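Why Do Grapes Turn Into Raisins?

My niece asked me this one at breakfast, with a raisin stuck to the end of her finger. "Is this a baby grape or an old grape?" she said. I love that question! I told her it was an old grape, sort of, and then I had to go and think about how to explain the rest.

So let's start with the grape before it gets old.

A grape is mostly water. If you could weigh a bunch and then magically take all the water out, most of the weight would be gone. What's left is sugar, plus the skin, a bit of pulp, and tiny amounts of other stuff that make it taste like a grape and not like, say, a melon.

All that water has to come from somewhere. It comes up from the soil, through the roots of the vine, along the stem, and finally through the little green stalk that holds each grape. You can think of the stalk as a drinking straw. While the grape is on a healthy vine, the straw keeps working, so the grape stays plump.

Then somebody picks it. Snip! No more straw. 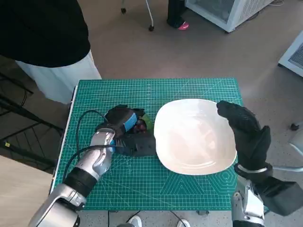 Dark red grapes next to a white bowl.

Once a grape is picked, it can't drink anymore, but it can still lose water. Water is always sneaking off into the air in bits far too small to see. The word for this is evaporation, and you already know it even if you've never said it. A puddle on the playground does it. So does your wet hair after a bath.

A grape is pretty good at holding on, though. Its skin has a very thin layer of wax on it. Have you ever seen grapes that look dusty or a little bit cloudy? That cloudy stuff is called bloom, and the grape makes it all by itself. Wax and water don't get along (try dripping water on a candle that isn't lit), so the bloom keeps a lot of the water inside. You should still wash your grapes before you eat them, please.

If you leave grapes in warm, dry air for long enough, the water wins and gets out anyway. The inside shrinks. The skin doesn't shrink nearly as well, so it has to fold up. Those folds are the wrinkles! It's like wearing your dad's sweater – there's too much sweater and not enough you.

And why are raisins so sweet? The water left, but the sugar stayed behind. It's the same sugar squeezed into a much smaller space, so every bite is packed with it. That's also why raisins keep so long in the cupboard. The tiny living things that make food go bad need water, and a raisin hardly has any to share.

My friend Yaryna Semeniuk grew up next to a vineyard, and she remembers trays of grapes lying out in the sun between the rows, with wasps all over them. She still won't eat raisins. I think it was the wasps.

Want to try it? Ask a grown-up first, because you'll need the oven.

Wash 30 grapes, dry them with a towel, and pull off the stalks. Get your grown-up to cut them in half, since halves dry much faster than whole ones. Lay them on a baking tray with the cut side up and put them in the oven on its lowest setting. Then wait, and wait some more. It takes hours. Have a look every hour or so with your grown-up, and take out any that are wrinkly and chewy. Let them cool before you taste one!

Keep 3 fresh grapes in the fridge so you can compare. If you have a kitchen scale, weigh your grapes before they go in and again when they come out, and write down both numbers. The difference between them is nearly all water that floated away into your kitchen.

One more thing to try: drop a few of your raisins into a cup of water and leave them overnight. They'll get fatter, but they won't go back to being proper grapes. Taste the water in the morning, too. Where do you think the sweetness came from?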